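Progress report to the Lodetti small grants program
Elari Robotics Club
Prepared by Brayden Chan, club advisor
26 September 2024

Hi Réjean,

You asked me to keep this one readable, so I'm going to write it the way I'd tell it to you over coffee and put the money part near the end. The short version is that we're in decent shape, a little behind on one thing and well ahead on another, and the kids are having a great time (so am I, when the laptops behave).

When I wrote to you in May we had a plan and not much else. The plan was to get our students to the Prindudberg challenge with a pick-and-place entry: a gripper has to find a small object in a home, pick it up without knocking anything over, and set it down in another room. We'd promised you that every student would get real time programming it, and that's the promise I've worried about most. One arm and a room full of teenagers is a recipe for a long line.

So we went with simulation first. Students build and test in a virtual apartment on the school laptops, and only the code that holds up there gets a turn on the hardware. I wasn't sure they'd go for it – I thought they'd be bored without a motor to listen to – but I was wrong! They log every practice run in a shared sheet, and as I write this we're at 2,895 runs. A lot of those are terrible runs, and I mean gripper-through-the-table terrible, but the sheet doesn't lie and they've learned to read it.

The apartment we use came with the challenge starter kit, and the students have been changing the furniture and the lighting to make it harder on themselves. The team that works on vision is stubborn about night settings, where the windows go black and everything on the table gets tricky to pick out. The team that works on motion mostly complains about the vision team. It evens out.

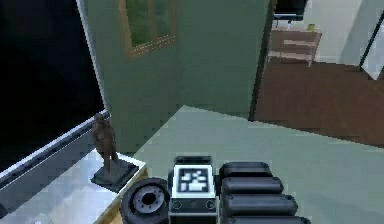 What's taken the most time since my last report is the approach, meaning how the gripper gets from the middle of the room to the object without clipping a wall on the way. Our first version drove straight at the target and hoped. The second one planned a path but took so long over it that kids would go get a snack. The one we have now picks a spot a short distance from the table, stops, takes another look, and then goes in slowly. It isn't fast, but it's the first version that all the students can explain at the whiteboard, and I count that as a bigger win than speed.

We measured it, too. For the last block of practice runs with the new approach, 70 percent ended with the object set down in the right place. Your target for us was 60 by the end of the fall, so I'm pretty happy with that. I should say that tall, skinny objects are still our weak spot. If the fingers close even a bit too high, the thing tips over, and there's a long groan from the back of the room. One of the ninth graders has started a page in the team notebook just for tip-overs, with her guess at the cause next to each one, and her guesses are getting good.

The part where we're behind is the real arm. The Ammann base plate we ordered arrived with the wrong hole pattern, and the replacement took most of the summer to get here. It's on the bench now and bolted down, but we've had only 3 full sessions with the hardware so far, against the eight I had in the schedule. I've moved things around so that each team gets the arm for a whole session instead of sharing it, and I think we can catch up before the regional if nothing else goes wrong. I'd rather tell you that now than in December.

On spending: we've used $906 of the equipment line. Most of that went to the base plate, a power supply and a pile of spare finger pads (they wear out, and we did not budget for how quickly). Nothing has been spent from the travel line yet. I'd like to ask whether we could shift a little of the travel money to a second power supply, so two teams can have their electronics on at the same time. If that needs a form, just send it and I'll fill it out.

Attendance has been steady. We lost a couple of students to soccer and picked up more than we lost, including two who had never written a line of code before they walked in. They started on the run sheet, moved on to changing object positions in the simulator, and last week they wrote their first stop condition. It had a bug in it, and they found the bug themselves before I'd even spotted it.

Coming up next: the vision team will try their detector on the real camera, the motion team wants to cut the pause before the grab, and everybody has to write one page for the engineering notebook, which they're dreading. I've told them the judges read every page. You're welcome to come by any practice, by the way. The kids would love to show you the thing running, and they'll probably make you drive it.

Thanks again for the patience over the base plate. Call me if any of this needs more detail.

Brayden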